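Last updated: 3/21/21

The Voltanwood roll-out floor: a season of dancing on it

I teach contemporary and a little beginner tap out of a converted feed store in Bramside, and the floor there is concrete with a thin skin of vinyl tile over it. Anyone who has danced on concrete knows what your shins say to you the next morning. Our little company had been putting up with it for years, rehearsing in sneakers, marking every jump, saving the real thing for the theater. Then last October we bought the Voltanwood portable floor, and I have been boring my friends about it ever since, so I might as well bore you too!

What you get is two layers. Underneath there are foam-backed panels that lock along the edges, and on top goes a reversible dance surface that comes on a roll, black on one side and gray on the other. Our set covers 327 square feet, enough for a quintet if they like each other. The panels went down in one afternoon with me and Shufen Shao on our knees, and most of that was arguing over which wall to start from. (Start from the longest straight one. Shufen was right.)

The panels have real give. I was expecting something like a yoga mat, all squish and no answer back, but you land and it takes the weight and then hands you a bit of it for the next step. We ran the floorwork section of our spring piece, the one with the long shoulder roll into a slide, and for the first time all of us did it full out in the studio. Xiaoyan Su did it seven times in a row because she could.

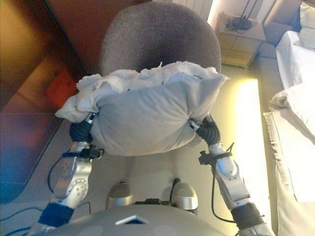 Pillow in hand, with stuffing showing along the top edge.

The surface itself is on the slow side, somewhere between a ballet marley and a gym floor. I love that for barefoot work. Turns in socks are fine. Turns in bare feet on a humid day take some commitment, and Justinas Kazlauskienė, who made the solo we toured to Ralgate, ended up changing a triple to a double and a walk. The gray side is a hair faster than the black side, and the website doesn't mention it. If you do a lot of pirouettes, dance on the gray.

Sound is the other big surprise. On our old floor every landing went off like a dropped dictionary. Now I can hear breath, which matters a lot when you're setting a piece that has no counts. Tap is a different story. The foam soaks up so much that the shuffles turn to mush, so on tap nights I put down a few sheets of hardboard and we make our racket on those. I don't hold it against the thing, it was never sold as a tap floor.

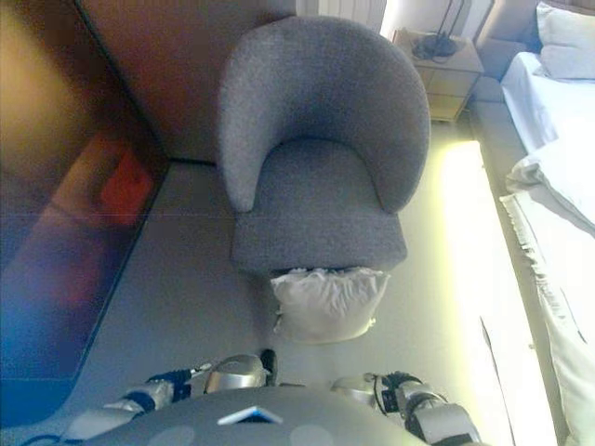

Now the moving of it, because portable is a word that gets thrown around. The panels stack flat in a rolling cart you buy separately, and the cart is good, with fat wheels that get over a door sill. The surface roll is the beast. It's long and heavy and it wants two people who talk to each other. We took the whole floor to the Hutapea series, where the stage was lovely to look at and hard as a sidewalk, and had it down and taped before the lighting people finished their coffee. Taking it up was slower. Peel the tape the same night! I left one seam overnight at Ralgate and spent the next morning with a rag and a bottle of citrus cleaner.

Cleaning is easy otherwise. Damp mop, a drop of mild soap, then a dry towel pushed around by whoever was late. Rosin is a no, and so are street shoes. Scuffs from jazz shoes come off with a tennis ball on a stick, a trick I've been using since college.

Things I'd change: the panel corners are sharper than they need to be before you fit the edging, and the edging should be in the box. It isn't. I'd also like a diagram that doesn't assume a perfectly square room, as our room has a chimney in it. And the smell, for the first week or so, was strong. We opened the doors and danced in sweaters.

The price made me gulp. We raised half of it with a studio showing and I paid the rest in installments. Would I do it again? In a heartbeat. My knees are happier, the dancers take bigger risks in rehearsal, and the new quartet has a jump in it that I wouldn't have dared to ask for last year. We open it at Bramside in the fall, on this same floor, gray side up.

5 out of 5 from me, even with the edging.

Comments (4)

Muthoni Kashindye
How does it hold up under chairs? We have a piece with a lot of dragging and I'm scared of gouges.

Zixuan Kong
@Muthoni we put felt on the chair legs and ours has been ok. One small nick from a music stand. Agree with the review on the slow turns, I still prefer my old marley for ballet class.

tapmom537
Thank you for being upfront about the tap! I was this close to ordering it for my daughter's group. What thickness of hardboard do you use?

Xiaoyan Su
It was eight times. I have witnesses.

We use cookies to remember your preferences and see which pages get read. By continuing to browse you accept our cookie policy. Accept | Manage settings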